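The Kenberg Household Metals Study invites adult residents to take part in a survey of how scrap metal is stored and discarded at home. The study is directed by Linnea Nygård, with field work coordinated by Leandro Riquelme.

## Who may apply

Applicants must be 18 or older, live within the town limits, and expect to remain at the same address through June. Up to 49 households will be accepted. Renters are welcome with written consent from the property owner.

## What participation involves

- Completing a short storage log each week for three months
- Setting aside cans, foil, and small metal parts for collection
- Attending two interviews, each lasting around an hour

Each household that completes the study will receive $300, paid after the second interview. Collected material becomes the property of the study and cannot be returned. 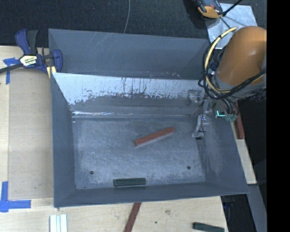 ## How to apply

Application forms are available at the Carka Street office and must be returned by 4 p.m. on the last business day of May. Questions about eligibility should be directed to Zulema Daza at the same office.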